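An Afternoon with the Kiiskinen Two-Arm Bench at Ridport

The Kiiskinen open afternoon at Ridport was by invitation, and the invitation promised that we would leave "ready to automate the small stuff." I run a packing room with a lot of small stuff in it. I went in February, it rained, and the parking lot at Ridport is still mostly gravel.

What they are selling is a bench. You get two arms, the table they bolt to, the control software (called Vekau) and a training service, where somebody from Kiiskinen comes to your site and shows the arms your task by hand, over and over, until Vekau can manage it alone. The bench is sold outright or leased. The training is charged per task, and that is the part of the price list I would read twice.

We started in an upstairs room with coffee and slides. The slides had 300 demonstrations as the normal number to teach one task and 600 for a "difficult" one. I asked what made a task difficult. The answer was handles, lids, anything shiny, anything that moves when you touch it. I wrote that down, and then tried to think of something in my packing room that would not be on the list. Tape, maybe.

Another visitor wanted to know if a task learned on one bench would carry over to a second bench. Yes, with "a short top-up." How short? It depends. There was a fair amount of it depends before we went downstairs.

The floor is better than the slides. It is a working room with cables all over the place, and the Kiiskinen people were relaxed about questions down there. You could stand close to the rail and stay as long as you wanted. The task for our group was a box and a block: get hold of the box by its handle, open it, put the block in, close it. I timed it on my phone from the first movement to the last. The best run took nearly 20 seconds. I do that job in three without looking, and so does everybody on my line.

To be fair to them, speed was never the pitch. The pitch is that the arms keep going through the night. But a bench that runs all night needs someone to put things back where it expects them, and when I asked who does that, I was told most customers "build a fixture." The fixture isn't in the price.

I did like the arms. They are quieter than I expected and they don't lurch. The approach to the handle was the slow part of every run I watched, with the fingers inching in while the rest of the arm hardly moved.
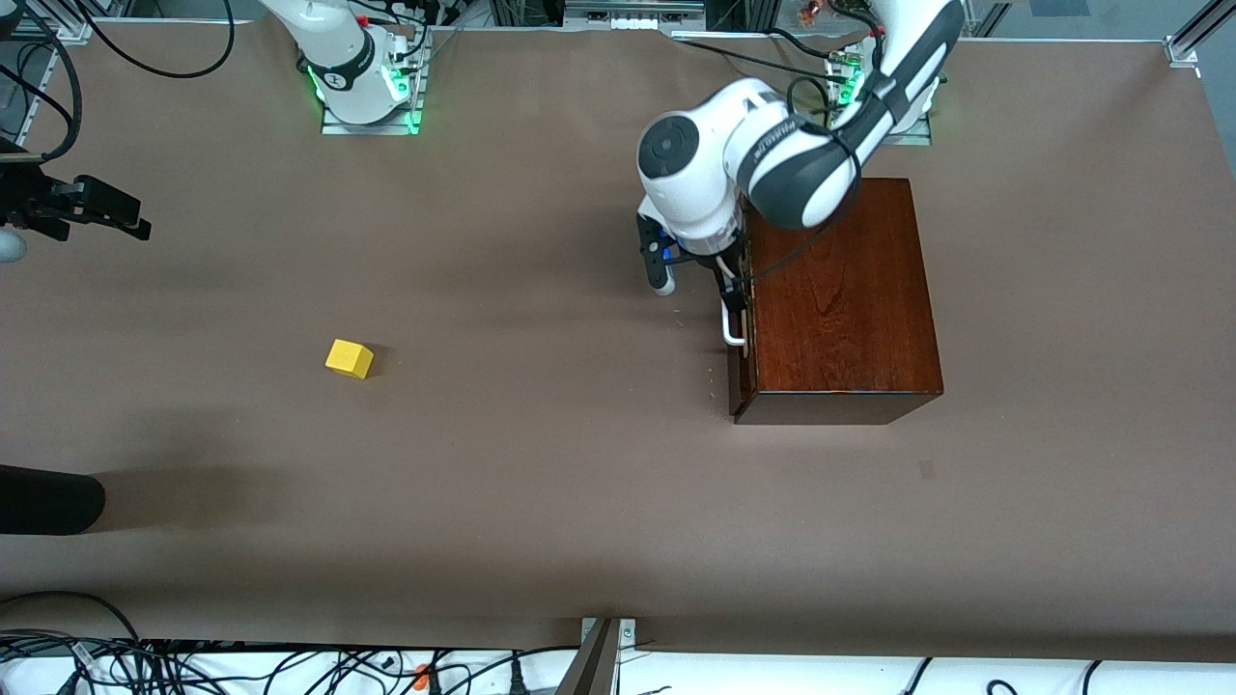 Jarmo Hirvonen thought I was being hard on it. His view was that a slow bench is fine as long as it is slow in the same way every time, because then you can plan a shift around it, and that I should be asking for the failure log instead of standing there with a stopwatch.

So I asked for the failure log. They have one for the bench at their Skarstead site, which has 1542 runs on it, and they would be glad to share the summary. I said I would prefer the log. The summary came by email that evening. It gives a success figure and doesn't say what counted as a success, or whether a run that someone had to help along went in as a pass.

I have written back asking for both, and for a price on one task using our own cartons, fixture included. I'm not signing a lease until I get them. If you are going to the next afternoon, bring something from your own line and ask them to put it on the table. I left mine in the truck.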